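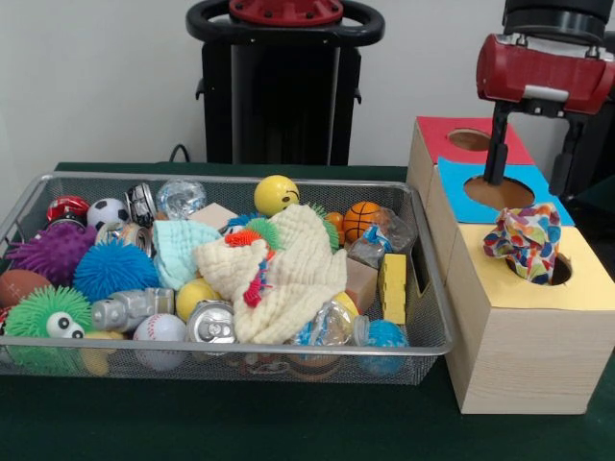 Pre-match ground inspection, Stindville at Zerncombe Field, 9 January 2019. The home club's safety officer fills this in before the gates open, and the referee gets a copy. Every line is marked OK, Fix before kickoff, or Fix later. Loose objects are the most common reason for a Fix before kickoff, and they are often small: a crushed aluminum can or a soccer-ball stress ball like the ones in the wire-mesh basket is enough to turn an ankle in the runoff. Walk the touchlines on foot. Do not do it from the cart.

Inspected by: Khanyisile Rampersad
Second check: Tsung-han Chiang
Visiting club: Somis

PLAYING SURFACE

Grass, general condition – OK
Comment: Soft in the north goal area, firm everywhere else. Studs hold. Referee told.

Holes, ruts, exposed sprinkler heads – Fix before kickoff
Comment: One sprinkler head standing proud near the east corner flag. Pushed down by hand and capped. Checked again by Tsung-han after warm-ups, still level.

Frost or standing water – OK
Comment: Frost gone from the shaded side by the time of the second walk.

Line markings – OK
Comment: The penalty arc at the south end is faint. Readable from the halfway line, so it passes. Repaint before the next home game.

Runoff behind touchlines and goal lines – Fix before kickoff
Comment: Training cones and a bib left behind the south goal. Removed. The warm-up hurdles were stacked too close to the line and have been moved back to the fence.

GOALS AND FLAGS

Goal frames anchored – OK
Comment: Both pulled and pushed at the crossbar. No movement.

Nets and clips – Fix before kickoff
Comment: 7 clips missing on the north net, lower left. Replaced with tape for today. Pin-yu Au has the spare clips in the Lu Street shed and will do it right this week.

Portable goals – Fix later
Comment: Chained face to face behind the stand, as they should be. The padlock is rusted and takes two people to open. Needs a new one.

Corner flags – OK
Comment: All upright, tops rounded and not split.

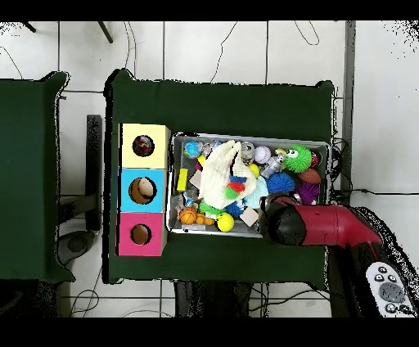 BENCHES AND TECHNICAL AREA

Bench fixings – OK
Comment: Visitors' bench was loose in June and was bolted down again after that. Still tight.

Shelter panels – Fix later
Comment: Cracked panel on the home side, above head height. No sharp edge on the inside. Same comment as last time, and the time before. Please order the panel.

Drinks and bottles – OK
Comment: Plastic only. One crate for each bench, kept behind the seats.

FIRST AID AND EMERGENCY ACCESS

Stretcher in place – OK
Comment: By the tunnel, straps complete.

Defibrillator – OK
Comment: Green light showing. Pads in date. Kai-wen Liu has the cabinet code and so does the referee's room.

Ambulance gate – Fix before kickoff
Comment: A visitor's van was parked across it. Driver found and van moved. The cone we put out was not enough, and we need the barrier back. Gate opens fully and the key is on its hook.

First aider present – OK
Comment: Shih-chieh Tsao on duty from warm-ups until both teams have left.

SPECTATOR AREAS

Stand, steps and handrails – OK
Comment: 200 seats open. Rear rows roped off because of the gutter drip, which makes the top step slick.

Pitch-side rail – Fix later
Comment: Loose upright near the snack window. It holds when leaned on but rattles. Taped and a steward asked to keep people off that section.

Exits – OK
Comment: 3 gates, all unlocked and staffed. Kept that way until the ground is empty.

Steward briefing – OK
Comment: Done at the main gate. Expected crowd around 70 from Somis, the rest home support. No segregation needed, but away fans have been asked to use the far side.

Floodlights – OK
Comment: Full run before kickoff. One lamp on the west pylon slow to warm up – it got there in the end. Referee happy with the light in both penalty areas.

CHANGING ROOMS

Floors and drains – OK
Comment: Mats down in both shower rooms. Visitors' drain is slow, keep an eye on it at halftime.

Hot water – OK
Comment: Tested at the tap in all rooms, including the officials' room.

Result: Ground passed for play. All Fix before kickoff items closed before the teams came out. Fix later items go to Tsung-han, who will carry any that are still open onto the next sheet.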